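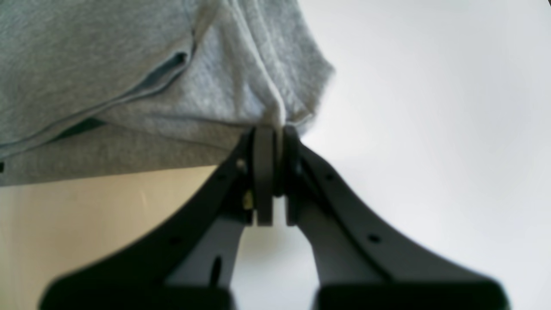 Cârstea wrote that the two-stage regrasp result doesn't hold up once you drop the easy garments from the average, and asked whether anyone had rerun it with heavy knits only.

We have, so I'm starting a thread for it instead of burying it in the old one. Setup: single arm, parallel gripper, wrist camera as the only visual input. Policy trained on 2,000 demonstrations, of which 882 are fleece or jersey. Task is to lift at any point, find the hem, regrasp on the hem, stop. No folding. The frame at the top is from the heavy subset, cloth pinched between the pads and the rest of it filling the upper left.

Baseline picks the regrasp point from one image after the lift. Two-stage waits, takes a second image, and only then commits. On thin cotton the two are the same within noise. On heavy knits two-stage is better, and the gap is larger than what was reported for the mixed set. So my answer to Cârstea is that dropping the easy garments helps the result.

k_tam

Posted by dry_hem

How long is the wait? If it's long enough for the cloth to stop swinging, you're measuring settling time and the second image has nothing to do with it. Run the baseline with the same delay and a single late image. I'd bet most of the gap closes.

Posted by k_tam

4 seconds. We ran that control. Late single image recovers part of the gap on heavy knits, less than half. The remainder comes from cases where the first image has a fold that reads as a hem. With two images the policy sees the fold move relative to the real edge.

Posted by Trurnarard

Less than half of what, though. You haven't posted a success rate. I'm not being difficult, I just can't compare this with our numbers if it's all "better" and "larger".

Also, what counts as a hem grasp? In our lab we had to throw out a month of labels because two annotators disagreed about ribbed cuffs. One counted any finished edge, the other wanted the bottom hem only. The scores moved more from that than from anything we changed in the model.

Posted by k_tam

Bottom hem only. Cuff and neckline count as failures. Pocket edges count as failures too, and they're the main failure class for the single-image policy: a dark gap with a bright ridge beside it gets scored as an edge with high confidence. I'll post the table when the last batch has been labelled. I don't want to put up rates from a partial set and then have them quoted.

Posted by Jenance

I'd question the camera placement before the policy. From the wrist, the fingers take up a good part of the view and the cloth right at the pinch is mostly behind the pads. A fixed side camera would give you the whole hanging outline and you wouldn't need the second image at all. We've been using one since December and hem detection is close to a solved problem for us.

Posted by dry_hem

Close to solved on your bench, with your backdrop. Move the side camera a hand's width and redo the calibration, then tell me how solved it is. The point of wrist-only is that the geometry between camera and pads never changes.

Posted by Jenance

Calibration takes us ten minutes with a printed board. That's a fair price for not having the gripper in the way. I agree it's worse if the arm is on a mobile base.

Posted by k_tam

Side view is a valid option, it's just a different paper. We restricted it to the wrist on purpose as the arm gets moved between rooms. On occlusion: we tried masking out the fingers in the input and it made things slightly worse. My guess is the policy uses the pads as a scale reference. I haven't tested that guess.

Posted by Tirkunberg

Question on the demonstrations. How many operators? With teleoperated data we found the policy copied one person's habit of lifting by the sleeve, and anything lifted elsewhere was out of distribution. It looked like a perception failure for weeks.

Posted by k_tam

11 operators, but unevenly split. Two of them did most of the fleece. I looked at lift points per operator and they do cluster for one of the two, mid-body, left of centre. I balanced the evaluation by lift point but not the training set. That's a weakness and I'll say so in the write-up.

Posted by Tirkunberg

Then I'd hold off on the claim about heavy knits until you've resampled. Your heavy subset is partly a two-operator subset. The fabric effect and the operator effect are tangled and your control doesn't separate them.

Posted by dry_hem

Agree with that. The delay control is fine, and I take back the settling time bet – or half of it. The operator thing is the bigger problem.

Posted by k_tam

Fair. Resampling so each operator has equal weight within each fabric class, same seeds, both policies. It throws away a lot of fleece data so expect the absolute rates to drop. The run starts Wednesday and I'll put the table in this thread, including the late-image control and a per-operator breakdown.

Posted by Trurnarard

Please include the label rules with it, even if it's just a text file.

Posted by k_tam

Will do.

Kai-wen Tam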